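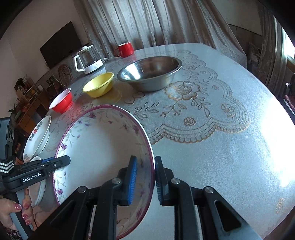
Chapter 6: Decorating Pottery for the Table

Contents > Part Two: Clay in the Home > Chapter 6

6.1 Why decoration belongs in a book about clay

The first five chapters followed clay from the pit to the kiln. By the end of Chapter 5 we had a fired, glazed piece that would hold soup and survive a good deal of washing. Most of the pottery that people own has had something more done to it, and that extra work often took as many hands as the making of the pot itself.

This chapter deals with flowers, mainly, and with the ways of getting them on to a plate or bowl. Flowers have been the commonest subject on European tableware for a very long time. They suit the trade for practical reasons. A rose can be made larger or smaller to fit the space. A sprig can be turned to hide a speck in the glaze. A buyer who wants six plates will not complain if the leaves differ a little from one to the next.

Three methods are covered: hand painting, printing from an engraved plate, and the transfer sheet, also called a decal. Section 6.4 compares their costs, using the account books of the Leckie pottery at Urklow. Students who have not yet read the part of Chapter 4 on glaze temperatures should do so before going on.

6.2 Under the glaze and over it

The most useful question to ask of any decorated piece is whether the colour lies under the glaze or on top of it. Underglaze colour is put on the body before the glaze and is then sealed in. It wears very well, but it has to stand the full heat of the glaze firing, and few colours can. Cobalt blue is the best known of those that do, and this is one reason why so much old printed ware is blue.

Overglaze colour, also called enamel, goes on after the glaze has been fired. The piece then returns to a cooler kiln, commonly at between 700 and 850 degrees Celsius, where the colour softens and fixes itself to the surface. Pinks, clear reds and most yellows are far easier to get in this way.
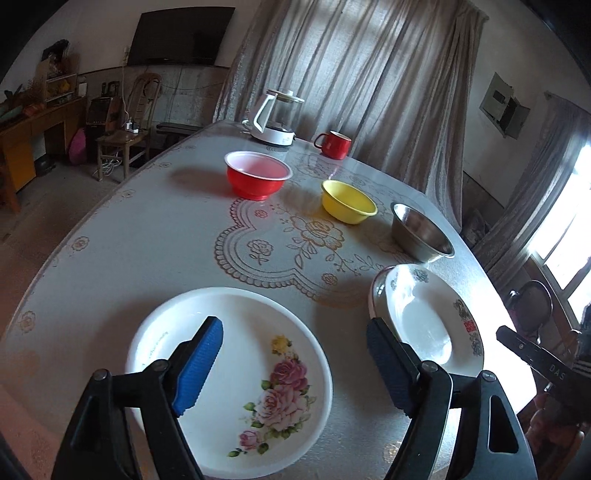
The drawback is wear. Enamel sits on the outside, where knives and scouring powder can reach it. Tilt an old plate towards a window and run a fingertip across the pattern. If you can feel an edge, or if the shine changes where the colour begins, the work is probably overglaze. Gilding is nearly always the first part to go, and a rim that once had a gold line may show only a dull track.

6.3 Sprigs, sprays and borders

Pattern makers had plain names for the parts of a design. A sprig is a single small flower or stem. A spray is a larger group, often with one main bloom, and usually placed off centre. A border runs round the rim. Scattered sprigs were cheap to apply and easy to learn, so they were often given to new painters in their first year. Borders were harder — the two ends have to meet.

The Leckie pattern book lists 247 designs, and all but a few are built from these parts used again in new arrangements. One pattern, Odeveck Rose, was sold in 3 sizes of spray from the same drawing. An order from a shop in Grarberg, placed one September, asked for 600 plates in the middle size and for the same flower, reduced, on the bowls.

Note that "sprigging" has a second meaning. It can also refer to small moulded shapes of clay stuck on to a pot before firing, as described in Chapter 3. In this chapter the word always means a painted or printed flower.

Before starting Section 6.4, choose two decorated pieces at home or in a school collection. For each, write down where the pattern sits, which colours are used and whether any part of it is worn. Keep the notes, as they will be needed for the exercise on kiln costs.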